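Dellisthorpe Toy and Play Library - how the busy trays are getting on
Progress report to the Bevico small grants fund
Written by Saranya Kotian, August

Hello again! You asked for a couple of pages on what your money has been doing since we last wrote, so I have made a pot of tea and will try to keep to the point.

The short version is that the button trays are finished and families are borrowing them. The grant was £2,130 and nearly all of it is spent, mostly on push buttons, which cost more than I had put in the bid. We have made 24 trays' worth of kit, each bagged up with its own list, and the list goes back in the bag when the tray comes home (in theory).

The idea hasn't changed from the bid. A child gets a big bright tray with a raised rim, some chunky buttons to press and a few odds and ends to find, hold and move about. The rim matters more than I expected. We began with flat boards and spent whole mornings on our knees fishing marbles out from under the radiator.

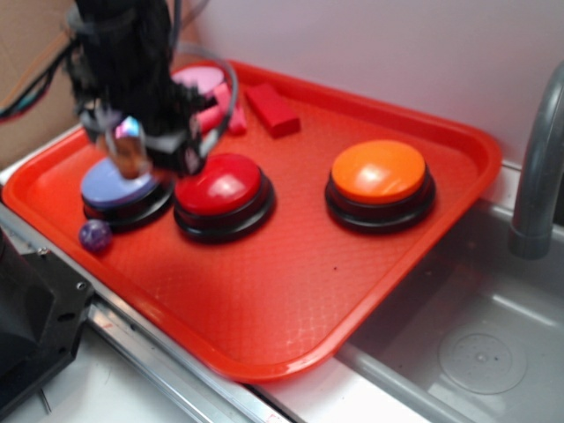
Ghada Geagea, who you met at the launch, has been in charge of choosing what goes in. Her rule is that everything should feel different from its neighbour, so a smooth ball goes in with a hard block and something soft. We did argue about the colours. I wanted everything to match and she wanted it as loud as possible, and she won, and the children are on her side.

Buttons first. We tried two makes, one from Sönmez and one from Cener, and went with the Sönmez ones in the end as little hands found them easier to press. The Cener ones have gone to the older group, who like a stiffer push. I did go over on postage here, sorry - it's in the spending sheet under "other".

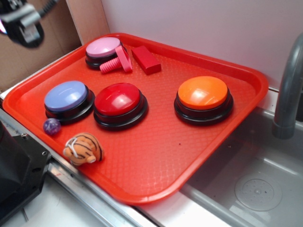 Can families keep a tray for longer than a fortnight?
They can renew it once by phone or at the desk, and after that it needs to come back so the next family on the list gets a turn.

That question comes up at every session, so we have now printed it on the bag. The waiting list is the bit I'm least happy with. It is longer than I'd like, and a few trays went out over the holidays and have been slow coming home. Ghada is ringing round.

The soft toys were a late addition. Some of the younger ones weren't bothered by the buttons at all until there was something to cuddle as well, and then they would press a button "for" the toy, which was lovely to watch. They do need washing more often than the hard bits, so we have bought spares.
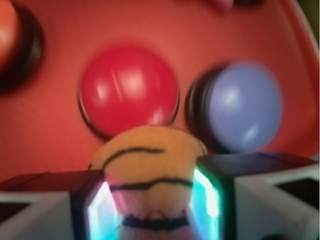 Stripy toy and bright buttons, close up.

On to what hasn't worked. The fabric bags are too small for the trays and two have already split at the seam. We're after something stronger with a proper handle, and if it comes to more than £4 a bag I'll ask you before ordering.
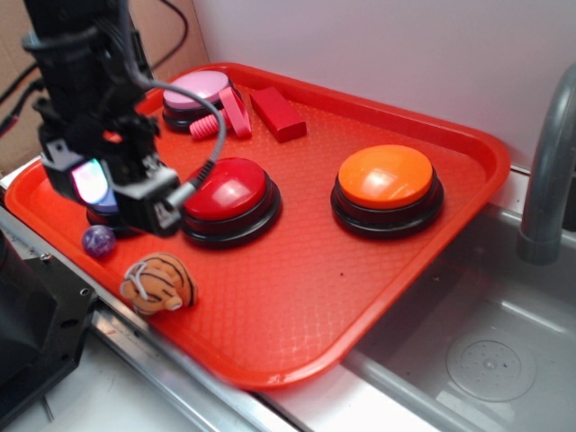
We have also been rewriting the activity cards, which were far too wordy. Parents told us they wanted one thing to try and no essay, so each card now has a single line on it. The colour card is the favourite so far: find the red block and put it by the red button, then see what might go with the pink one. On the tray with pink, blue, red and orange buttons, the little purple ball has no button to match, and Ghada has written "where shall this one live?" for it. I like that card best of the lot.

Still to do before the next report: new bags, the last of the cards, and a proper sort through the spares box. I'll send the spending sheet separately once I've found the missing postage receipt. Do come and see us if you're passing - mornings are best, and the kettle is usually on.

Saranya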